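**Kitchen talk, Monday night – my notes, don't print these for the handout**

Slide 1. Say hi, thank Gisela Ehlers for the invite, find out who's got a gas stove and who's on induction (hands up). Mention I burnt porridge this morning so we're all friends here.

The talk is about buying less cookware and looking after it properly. I did a stocktake when we moved to Tonthorpe and I owned 27 pots, pans and trays. Twenty-seven! For two people and a dog! I cooked in four of them.

Slide 2. What I kept. One big stockpot, one deep frypan, one small saucepan, one heavy casserole with a lid that fits. Tell the casserole story (Raelene Maihi's garage sale, the bloke who tried to swap me a leaf blower for it). Keep it short, I rambled last time.

Slide 3. Size. People always buy saucepans too big. If you're doing rice for two, or a custard, or a couple of eggs, you want the little one – a thin layer of milk across a wide base will catch before you've found the whisk. Pause for the groans.

Slide 4. Heat. Medium is a real setting, please use it. Most of the scorched bottoms I get shown come from people going flat out on high and then walking off to check their phone. Letay Moges does her onions for 80 minutes and they're the best onions I've ever eaten, so there you go. Pass around the recipe cards now, not at the end, or everyone bolts for the car park.
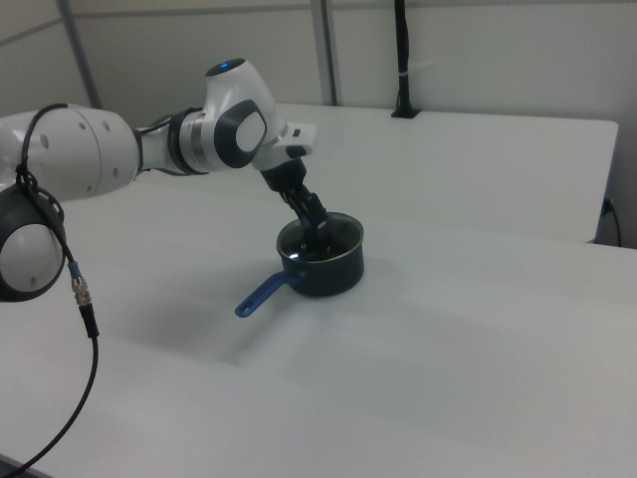

Slide 5. Cleaning. Bicarb and hot water, leave it overnight, then a wooden spoon to lift the worst of it. Steel wool is fine on bare stainless if you don't mind the scratches, but keep it right away from non-stick and enamel. Aluminium goes dull in the dishwasher – somebody will ask if you can bring the colour back. Sort of. Simmer some water with lemon peel in it and don't expect miracles.

Slide 6. Handles. Check the screws! Grab a screwdriver twice a year and go round the lot. Five minutes, cup of tea after.

Questions. If Sorin Đorđević brings up copper, give him two minutes and then move along. Leftover cards go to Jörg Kettler at the door, and remind them the hall needs the chairs stacked by nine.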